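Sunday, late

Back from the car meet at Medon and my ears are still ringing a little. I left Condstead at an hour I'd rather not write down, and the coffee place on the ring road was shut, so I was pretty grumpy until I saw the Karnska parked by the gate. A real one! I've wanted to see one since I was a kid with a poster over my bed.

It's so low. The owner let me sit in it (I had to sort of fall in sideways) and the pedals are squashed way over to the right, so my left foot had no idea where to live. He told me they planned to build 600 and stopped at 173 when the money ran out. His has a new clutch, which cost him more than my whole car did, poor guy. 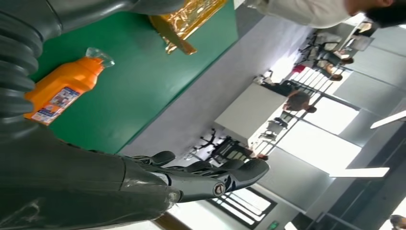 Then he started it. It idles rough and grumbly, and below 3000 rpm it sounds like it wants to go back to bed, but past that, wow. I was grinning like an idiot. You can't see a thing out the back, and he says he parks by ear.

There was a Byun coupe next to it, very pretty, dull engine, lovely seats. I took way more pictures of the dashboard than anyone needs.

Drove home with the windows down. My own car is making that ticking noise again over 2000 rpm, so I need to check the oil before work and call the garage about the front tires.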